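Home | Products | For Schools | News | Contact

Posted in: Company News, Play & Learning

Huvine Introduces Cirkoletti, a Tabletop Sorting Set With Woven Baskets and Plain Color Blocks

BASBERG -- Huvine, a maker of storage and play goods for homes and classrooms, will begin selling a new tabletop sorting set called Cirkoletti in June. The set is made up of two dark brown woven baskets and eight plain blocks in solid colors. It is meant for young children who are learning to sort, match and put things away, and for the adults who would like those things to have a place to go afterward.

Cirkoletti will be sold through the Huvine store in Basberg, by mail order, and through Ammann, the school supply dealer that has carried Huvine shelf bins and tray liners for several years. The first run is limited to 300 sets. A second run is planned for the fall if the first one sells through.

The blocks have no letters, numbers, faces or pictures on them. Each one is a single color all over, including a strong red and a bright blue. Huvine tried an earlier version with numbers pressed into the faces and dropped it after the first round of home trials. Children in the trials kept turning the blocks over to look for the numbers and lost track of the sorting. Plain blocks also let a parent or teacher make up the rule for the day. Red goes in this basket, blue goes in that one. Or everything stays out until it is named out loud.

The baskets are open trays with straight sides and a thick braided rim. A child can hold the rim with one hand and reach in with the other. The sides are low enough that someone seated at the table can see what is already inside, and wide enough that a block can be set down flat. The company looked at lidded boxes and cloth bags before settling on baskets. Lids went missing, and bags had to be tipped out to see what was in them.
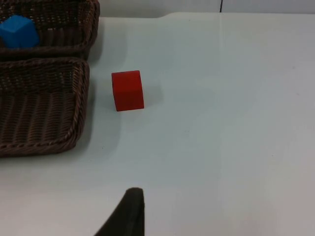 Can the baskets be used for other things once a child is done with the blocks?

They can, and Huvine expects that most of them will be. The baskets are sized to sit on an ordinary shelf or counter and will hold mail, napkins, crayons, small fruit or bathroom items. They are sold as part of the set and are also listed separately for customers who want a spare or a replacement.

Work on the set began when the company noticed how many customers were buying its shelf baskets for playrooms. Some of them wrote in to ask for a shallower one. Most bins made for toys are deep, and the small pieces end up at the bottom under everything else. A child who wants one block has to empty the whole bin to get it, and then the floor is covered. A shallow basket holds less, but what it holds can be seen and picked up.

Huvine also heard from teachers in mixed-age classrooms. They wanted something that could be carried to a table, used for a short time and carried back by the children themselves. The weight of the full set was kept low for that reason. Each basket can be lifted by its rim, and one basket with all of the blocks in it can be moved by most four-year-olds without help.

The suggested way to start is simple. Put both baskets side by side on a clear table with their long sides facing the child. Set out one block. Ask which basket it should go in, and let the child decide. Add the next block once the first has been placed. Some children will sort by color right away. Others will put everything in one basket and leave the second one empty, and the printed guide asks adults to let that stand for a while before suggesting a rule.

A light-colored or white table works best -- the colors are easier to see against it, and so are the dark baskets. If the table has a busy pattern, a plain sheet or place mat underneath will do the same job. The guide recommends taking everything else off the table first, including cups, pencils and the box the set came in.
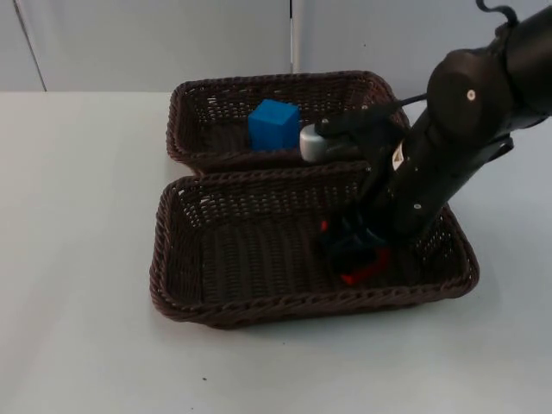 Placing the baskets one behind the other makes the task a little harder. The child has to reach over the near basket to get to the far one, and has to lower the block with some care so that it does not catch on the rim. Several families in the home trials moved to this arrangement without being told, mostly on smaller tables where there was no room to put the baskets side by side. Huvine has added it to the guide as a second stage.

A third stage uses the baskets for moving blocks instead of sorting them. All of the blocks start in one basket and are carried over to the other one at a time. This can be done by color, by taking turns, or with eyes closed. It is a quiet activity and it has a clear finish, so it tends to suit the end of the morning or the few minutes before a meal.

Cleanup is treated as part of the set and has its own page in the guide. When the last block is placed, the work is put away. There is no separate box to pack and no order in which the pieces have to fit. One basket can be set on the shelf with the blocks inside, and the other can go next to it or be used for something else until the set comes out again.

Care instructions are short. Blocks should be wiped with a damp cloth and dried. Baskets should be turned upside down and tapped to get rid of crumbs and dust, and then brushed with a soft dry brush along the direction of the weave. They should not be put in a dishwasher or left outdoors. If a strand comes loose at the rim it should be tucked back under its neighbor and not cut. Replacement baskets and single blocks can be ordered from the store for as long as the set is in the line.

The weave was the part that took the most time. The sides of the basket are open enough for a little light to come through, and Huvine wanted to keep that without leaving gaps that would catch a small finger. The samples went back to the workshop more than once. The rim was also made thicker than on the company's shelf baskets, because a tray that gets picked up many times a day wears at the edge first.
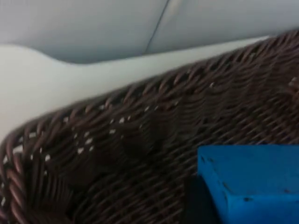
One preschool teacher in Basberg told the company that her class had used a trial set through most of the winter, and that the baskets were the part the children talked about. They liked running their fingers over the braid, she said, and they liked that they could hear a block land. She added that she would have been glad to have a third basket for the days when two children wanted to sort at once and neither was willing to wait.

Huvine does not plan to add a third basket to the standard set, since it would raise the price and take up more of the table. Schools that order through Ammann will be able to add extra baskets at the same time and have them shipped together. Ammann is also preparing a classroom listing with several sets in one carton, with the guide printed on heavier card.

The guide itself is a folded sheet. It lists the three stages, the care instructions and a few rules to try, and it leaves the back blank for notes. The trial families filled in that space with rules of their own, and some of these have been used in the printed version. One has the child sort the blocks wrong on purpose and the adult find the mistake. Another has the adult sort without talking while the child works out what the rule is.

The name Cirkoletti was chosen from a list of suggestions sent in by store staff. It does not mean anything in particular. Staff had been using it for the samples during the trials, and by the time a final name was needed the families were using it too.

Sets can be seen and handled at the Huvine store in Basberg ahead of the June release. A table has been set up near the front for children to use while adults shop. Orders placed before the release will be filled in the order they are received, and customers will be told if the first run has sold out before their order is reached. Prices for the set, single baskets and single blocks will be listed on the store page when ordering opens. Schools should ask Ammann directly about classroom prices and delivery times.

About Huvine

Huvine makes baskets, bins, trays and simple play materials for homes, schools and libraries. The company is based in Basberg, where it runs a store and a small workshop for samples and repairs. Its products are sold through its own store, by mail order and through selected dealers.

Press and store inquiries: Huvine, P.O. Box 1663, Basberg. Review sets are available on request to writers covering early learning, toys and home organization.

Contact | © Huvine. All rights reserved. | Back to top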